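Home | Forums | Layout & CSS | New Posts | Search

Container queries vs. media queries for card grids

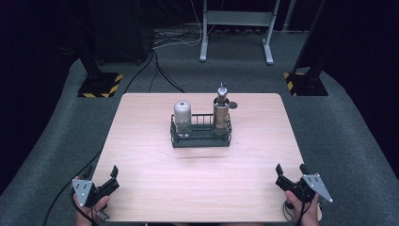

pedau_dev
Nov 27, 2020
The product cards in our Dastulo theme switch layout at 700px viewport width. They also appear in a sidebar, where the column is 38% of the page, and there the breakpoint fires at the wrong time. Currently patching with a resize observer. Is there a CSS-only option that works in shipping browsers?

gridlock38
No container queries yet. Use auto-fit with minmax(200px, 1fr) on the parent and drop the breakpoint. The cards wrap according to the space they get.

pedau_dev
That handles the columns. It doesn't handle the image moving from top to left inside the card.

Senga Guthrie
Flex-wrap on the card itself, with a large flex-basis on the text block. We did this in Mirani and deleted about 1627 lines of media queries.

gridlock38
I'd avoid that one. The calc() basis trick is unreadable six months later. The observer is easier to debug.

Senga Guthrie
Disagree. The observer runs after first layout, so you get a visible shift on slow devices. One comment above the rule covers readability.

ustero_fan
Ustero toggles a class from the observer and sets min-height on the card. Shift is small, not zero.

pedau_dev
Trying the flex version on the sidebar only. Main grid gets auto-fit.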